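Ticket: router drops the upstairs connection every evening
Opened by: Renata Sobczak
Status: Solved (I think!)
Product: Stornix home router with Trolto extender

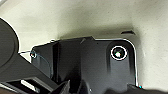
What's going wrong

Hello all, first ticket on here so please be kind. I've had the Stornix in the front room for a good while now and it has been no bother at all. Then we turned the back bedroom into an office, I bought a Trolto extender for the landing, and ever since then the upstairs wifi falls over in the evening. Mornings are fine. Afternoons are fine. Then I sit down after tea to do my accounts, or my son tries to play his game, and off it goes.

When it drops, the laptop still says it's connected, full bars and everything, but no page will load. Downstairs carries on as if nothing has happened (my husband was watching the football the whole time I was shouting down the stairs, so I know that for a fact). After a bit it comes back by itself, or I get cross and switch the extender off and on, and that brings it back too. Then it goes again.

I've looked through the help pages and there's a lot about having no connection at all, but not much about having one that only misbehaves after tea.

What I'd tried before posting

Restarted the router. Restarted the extender. Restarted the laptop, which then wanted to do updates for ages, thank you very much.

Moved the extender from the landing socket to the one outside the bathroom. Slightly worse, if anything, so I put it back.

Changed the wifi name and password, mostly out of spite. All that did was give me an evening of typing the new one into everything, including the printer, which has the worst little keypad I have ever met.

Rang my broadband people. They tested the line from their end and said it was clean. The chap was perfectly nice about it and I believed him, what with downstairs never losing anything.

Reply from Fasil Degefa

Hi Renata. Good detail, thank you. A few things I'd like to know. When it drops, does the light on the extender change colour? Can you open the router's own settings page from the upstairs laptop while it's down? And is the router choosing its own wireless channel, or is it fixed? You'll find that under Wireless, then Advanced.

Reply from me

Right, I waited for it to go wrong, which of course meant it behaved beautifully for ages. Then it went, just as I was about to give up and go to bed.

The light on the extender stays green. It doesn't so much as blink. I can't get to the settings page from upstairs when it's down, it just sits there spinning, but I can from my phone downstairs. And the channel is set to Auto. I have never touched it, I didn't know it was there!

Reply from Fasil Degefa

That's very helpful. I think the router is hopping to a different channel in the evening, when all your neighbours come home and switch everything on, and the extender isn't following it. It thinks it still has a link, so it keeps its green light and your laptop never looks for anything better. Please fix the channel and see how you go. Leave everything else alone for now so we know what made the difference.

Reply from Eugeniusz Brzozowska

Butting in as I had the same pair of boxes at my mum's. Check the firmware on the extender too. Mine was miles behind and it wouldn't update by itself, I had to go into its own page and press the button. The router's update doesn't do it for you, they're separate.

What I did, in order

I'm writing this out properly as I hate finding a thread where somebody says "fixed it, cheers" and then disappears.

1. Logged in to the router from downstairs, went to Wireless, then Advanced, and changed the channel from Auto to a fixed one. Pressed Save. The wifi went off for everybody for a moment and there was some complaining.

2. Switched the extender off at the wall, had a cup of tea, switched it back on. It found the router by itself and I didn't have to pair it again.

3. Left it alone for 2 evenings as instructed. The first was perfect. On the second it dropped once, quite late, and came back on its own. So, better, but still not right.

4. Did what Eugeniusz said and looked at the extender's own page. You have to join the extender's wifi to see it, which took me far too long to work out. There was indeed an update waiting. I pressed the button, it told me not to turn it off, and I stood on the landing guarding the socket from my family.

5. Once it had restarted, I checked that the channel was still fixed on the router. It was. I'd half expected it to have gone back to Auto.

6. Did 3 evenings of normal use with everybody on at once, laptop, game, telly, the lot. Not one drop!

Reply from Przemysław Żak

Following this with interest. Does the fixed channel make it slower at all? I've got thick walls and a Tokarz extender, but the symptoms sound just like mine.

Reply from me

Not that I've noticed, Przemysław, but I'm only doing spreadsheets and email, so I might not be the best judge. My son says it's "fine", and from him that's high praise. I'd try the channel first and do the update after, if only so you can tell which one helped. I don't know the Tokarz ones, so the menus may well be in different places.

Reply from Fasil Degefa

Przemysław, if you still have trouble after that, please open your own ticket and put the model in the title. It gets muddled when two makes share a thread.

Renata, very pleased to hear it. Could you keep an eye on it over a weekend before I close this? Busy Saturdays tend to show up anything that's left.

Update, 1 March 2024

Weekend done, sorry for the delay in writing back. We had my sister's lot staying, so there were more phones in the house than I'd care to think about, and it held up the whole time. The only thing that fell over was the printer, and that was because I'd typed the new password in wrong on that horrible keypad (a capital letter where there shouldn't have been one).

One small question left over. The router page now shows the extender with a string of letters and numbers where it used to say Landing. It works the same, I just liked it saying Landing. Can I change it back without upsetting anything?

Reply from Fasil Degefa

Yes, quite safe. Go to Devices, click on the long name, type what you like and save. It won't restart anything. I'll mark this as solved, and you can reopen it if the drops come back.

Reply from me

Done, it says Landing again. Thank you both ever so much!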